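Setting up the wrist camera in the simulator
Laltthorpe Robotics Club, build notes for new members
Updated July 2026

These notes cover the wrist camera on the simulated arm. You need the club simulator installed and the arm already moving from the keyboard. If the arm doesn't move yet, go back to Leonor's page on joint control and finish that first.

We use the wrist camera for the door task, where the arm has to find a door and turn toward it. Everyone does this part in simulation before getting time on the Jasetti, which is our real arm in the workshop.

What you need

A club laptop, or your own with at least 16 GB of memory
The room file from the shared folder (room_door)
The arm file with the gripper attached (arm_grip)
A mouse with a wheel. You can do it on a trackpad but it is slow.

Step 1. Load the room

Start the simulator and open room_door. It is a bare room with plain walls, a dark floor and a wood door. Leave it bare. Last November two teams filled theirs with furniture before the camera worked, and they spent most of the session waiting for it to load.

Press the space bar to pause. Everything from here to step 4 is done with the simulation paused.

Step 2. Add the arm

Choose Add, then Robot, then arm_grip. It drops in at the center of the room. Open the Pose tab and move the base to the start position written on your team sheet. Check that no part of the arm is inside a wall. If it is, the arm will jump when you unpause and you will have to reload.

Step 3. Attach the camera

In the tree on the left, open the arm and scroll down to the last link before the gripper. It is called wrist_3. Right-click it and choose Add Sensor, then Camera.

Make sure you pick wrist_3 and not the gripper base. Both look correct at first, but the gripper base has a different zero angle and your picture will come out turned.

Set the camera values:

Width and height: the defaults are fine
Near clip: 0.01
Far clip: 100
Update rate: 27

The near clip matters most. The default is too large and cuts away the fingers, so the camera looks straight through them.

Step 4. Aim it

Open the camera window. You want both fingers in the lower part of the picture with the room beyond them. Tilt the camera in small amounts until you get that. If all you see is black, the camera is inside the gripper housing. Move it back along its own axis and try again.

It is normal for the gripper to take up a lot of the picture. Marleny Espinoza's team moved their camera far back to get a wider view, and then it no longer matched the mount on the Jasetti, so their code had to be tuned a second time.

Step 5. Open the gripper and unpause

Type grip open in the console and press the space bar. The fingers should spread and stop. Then type grip close, and grip open again. Watch the camera window while you do it. If one finger moves and the other stays put, the mimic joint is missing from your arm file. Nuno Correia has the fixed version.

Leave the gripper open when you are done. The door script expects it to start that way.

Step 6. Turn toward the door

Use the keyboard to rotate the base until some part of the door comes into the camera window. It does not need to be centered or level, and you do not need the whole door. The script searches for the edge between the door and the wall, and it will turn the arm the rest of the way once it has found enough of it.

If the script reports "no edge," turn a little further and run it again. If it keeps failing, look at line 272 in door_find and check that the threshold hasn't been changed by whoever used the laptop before you.

Step 7. Save your view

Press F9 to save what the camera sees. Name the file with your team name and the step number, then put it in your team folder. Jui-lin Lam goes through the folders before each session and will leave a comment if the camera needs moving. Once yours is approved, sign up for a slot on the Jasetti.

A saved view from the wrist camera with the gripper open:
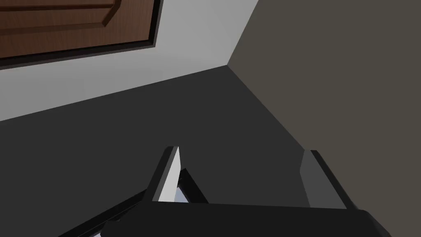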